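Visit report: the Kuipers security test lab
April 18, 2022

Kuipers opened its device testing lab to outside visitors for one day this spring. The company does contract security assessment of connected products, mainly door controllers, metering equipment and small office routers, and it had not shown the lab to anyone but clients before. I went because we had been sent two of its reports by suppliers and wanted to see how the findings are produced.

Registration took longer than planned. Laptops could be brought in but had to stay off the network, and phones were put in numbered pouches at the desk for the part of the tour that passed client equipment. There were two groups. Mine was led by Nele Van Loon, who runs the firmware team and wrote most of the lab's intake procedure.

Intake

A product arrives with a declaration form, a firmware image if the client is willing to supply one, and at least three physical units. One unit is kept sealed as a reference. One is used for network and interface testing. The third is opened and may not survive. Van Loon said that clients regularly send only one unit, and that the job then waits.

Each unit is logged in Todus, the lab's own tracking system. Todus stores the serial number, a hash of the firmware as read from the device, and the hash of the image the client supplied. The two often differ. In most cases the cause is a late build that went to production without being archived, and the client is asked which version should be tested. Work does not begin until there is a written answer.

Hardware bench

The hardware room holds six benches. The method is conventional: find the debug header, try serial and JTAG, and if both are locked, remove the flash chip and read it in a socket. The lab prefers to try the serial console first at several baud rates before touching anything with hot air. We were shown a boot log from a training board on which the bootloader accepted an interrupt key during a two-second window. From there the root file system could be mounted read-write, and the password file changed.

One visitor asked whether disabling the console in the kernel would have been enough. It would not, as the bootloader has its own console settings. Van Loon suggested checking both, and checking them on a production unit, as development boards are usually configured differently.

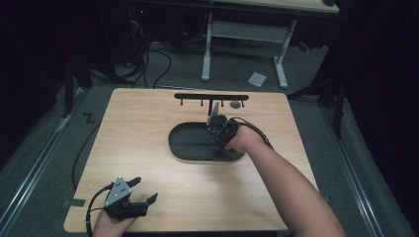 Fault injection was discussed but not demonstrated. The lab has a voltage glitching rig and uses it only where the client's threat model includes an attacker with long physical access. It is slow work. A recent job needed 1000 attempts per parameter setting before the results were steady enough to report, and the sweep ran over several nights.

Network and protocol testing

The second half of the tour covered the network room. Traffic from the device under test passes through a filtering bridge, which records everything and blocks connections to addresses not on the client's list. New devices are left idle on the bridge for a full day before active testing starts. Update checks, time synchronisation and telemetry tend to appear in that period, and so do forgotten connections to test servers.

Protocol fuzzing is done with Bristutell, a commercial tool the lab has extended with its own message templates. The demonstration target was a building access controller with a proprietary binary protocol. The fuzzer had been running before we arrived and had logged 113 crashes. After sorting by stack trace these came down to 2 separate faults, a length field that was not checked and a double free in the session handler. The first was reachable without authentication. The second needed a valid login and was rated lower.

I found this the most useful part of the day. The raw crash count is the sort of figure that ends up in a management summary, and the lab leaves it out of its reports altogether. Only the sorted faults are listed, each with a reproduction script and the firmware hash it was tested against.

Reporting and retest

A report follows a fixed structure: scope, units tested, findings, evidence, and a section on what was not tested. The last section ran to three pages in the sample we were given – longer than the findings. Severity is scored by one tester and checked by another who has not worked on the job. Where they disagree, both scores are printed.

Retesting is quoted separately and covers only the listed findings. Several visitors thought it should be included in the price. The answer was that fixes arrive anywhere between a week and a year later, and the lab cannot hold bench time open for that.

Training

Kuipers also runs a course with the training provider Studameo, aimed at product engineers with no testing background. The course material has 53 exercises, most on a purpose-built board with known faults. The next intake is in June. The prerequisites are basic C, some Linux command line and the ability to solder a pin header. Fees were not given.

Practical notes

The tour lasted three hours with one break. The hardware room is loud when the extraction is running and questions from the back were hard to hear. Slides were to be sent to registered visitors, with the client-specific pages removed. Parking is at the rear of the building, through the second barrier.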